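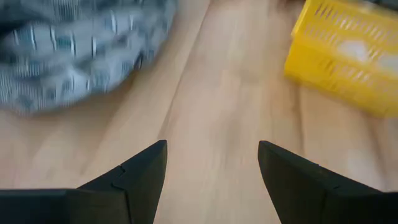 Urmila Chaturvedi wrote in July that her resolver kept answering from the old cache after she changed the upstream address, and asked whether the restart in step 6 could be skipped on the Tranddale build. It can't. The upstream list is read once, at start, and a reload only rereads the block lists. The wording of step 6 has been changed to say so.

4. Setting up encrypted DNS on the Brurex gateway

This section covers forwarding DNS queries from the local network to an upstream server over TLS. It assumes the gateway has been installed as in section 2 and that you can reach the admin page from a wired computer. Wireless clients lose name lookup for a short time during steps 6 and 7.

4.1 Before you start

You need the admin password, the host name and address of the upstream server, and a saved copy of the current settings. To save a copy, open System, then Backup, and choose Export. The file is not encrypted. Store it somewhere other users of the computer can't read it.

Check the gateway clock under System, then Time. A certificate check fails if the clock is far off, and the log then shows "handshake refused" with no further detail.

4.2 Procedure

1. Log in to the admin page and open Network, then Name Service.

2. Set Mode to Forward. The Recursive option is grayed out on the Bilberg model.

3. Under Upstream, choose Add. Enter the server address in the first field and the host name in the second. The host name must match the name on the server's certificate. An address alone is accepted by the form but the connection will not come up.

4. Set Transport to TLS. The port field fills in by itself. Change it only if the operator of the upstream server has given you a different port.

5. Set the cache limits:

Cache entries: 3000
Minimum lifetime: 300 seconds
Query timeout: 500 milliseconds
Retries: 2

Note: A minimum lifetime above the value shown keeps stale addresses in use after a site moves. Update servers and mail hosts are the ones most often affected.

6. Choose Save, then Restart Service. Do not use Reload. Wait until the status line reads Running.

7. Open Tools, then Flush, and clear the cache. Clients hold their own caches as well. Disconnect and reconnect each client, or flush it with the command for its operating system.

CAUTION: Do not turn on Strict Mode until the test in 4.3 has passed. With Strict Mode on, the gateway drops every query it can't send over TLS. If the upstream entry is wrong, all name lookup on the network stops, including lookup by the gateway itself. The admin page can then be reached by address only.

4.3 Testing the connection

1. Open Tools, then Query, and enter any public host name.

2. Read the Transport line in the result. It should show TLS. If it shows Plain, the gateway has fallen back to an unencrypted query. Return to step 3 of 4.2 and check the host name.

3. Repeat the query. The Source line should now show Cache.

4. Go back to Network, then Name Service, and set Strict Mode to On. Save and restart the service.

Note: Some browsers use their own DNS server and ignore the gateway. Queries from these browsers don't appear in the gateway log. Turn off the browser's secure DNS option if you want the block lists to apply.

4.4 Use together with a VPN client

When a VPN tunnel is up on the gateway, the Lloyd client replaces the upstream list with the server supplied by the VPN provider. The entries made in 4.2 are kept and come back when the tunnel closes. To keep your own upstream server at all times, clear Accept Remote DNS in the tunnel profile before connecting.

CAUTION: With Accept Remote DNS cleared, host names that exist only inside the remote network will not resolve. Add a forwarding rule for each such domain. See section 5.

Section last revised 8 September 2024.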